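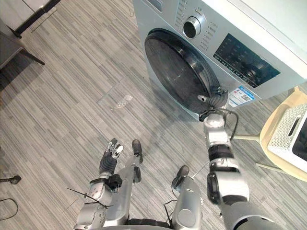 Hello and welcome to Wello! I'm Aksel Vestergaard, and I run a small laundry school with my friend Steinar Þrastardóttir. Yes, a laundry school. We teach people how to wash their clothes, look after their machine and stop turning everything the colour of one sock. People do laugh when I tell them at parties, and then they follow me into the kitchen to ask about towels.

It started because of a jumper. My gran knitted it for me when I left home, and I put it through a hot wash with my jeans (I was 19 and thought the knob was there for decoration). It came out the right size for a teddy bear. Steinar was my flatmate and had grown up over the family launderette, Gunnlaugsson, so she took over the washing and then, bit by bit, made me learn it properly. She's still the better teacher. I'm the one who talks too much.

We opened in September 2021 in the old Warnero shop, with 2 machines, a borrowed ironing board and a kettle. The first class was 3 people and one of them was my cousin. Since then we've had students off to university, new parents, people who've lost the person who always did the washing, and a whole rowing club that had let its kit get into a terrible state. I loved that lot!

Most people begin with our Front Loader Evening. We stand at the machine and go through it slowly - the programme knob first, then the buttons, then the tiny print on the panel that hardly anybody reads at home. You'll learn how full is too full, what the door seal is hiding and how to clean it, where the filter usually lives and why you want a shallow tray and an old towel ready before you open it. Everyone loads and sets a wash for themselves. Bring your own dirty laundry if you like, we really don't mind.

After that there's Stains, which is Steinar's class and gets quite heated on the subject of red wine, and Woollens, which is mine, for obvious reasons. We also do a Saving Money session with lots on cooler washes and drying indoors without making your walls damp. Classes are small, 4 people at most, so there's time for everybody's questions and you get a proper go.

Our handbook is called Jindudari, a word Steinar made up when she was little for the noise of the spin cycle. It has around 130 pages and you get a copy with your first class. The chapter on duvets is much too long and I won't hear a word against it.

We're closed for most of June while Steinar goes home to help her parents, but I still answer emails, usually with more detail than you wanted. Come and see us, and do bring that shirt you've given up on.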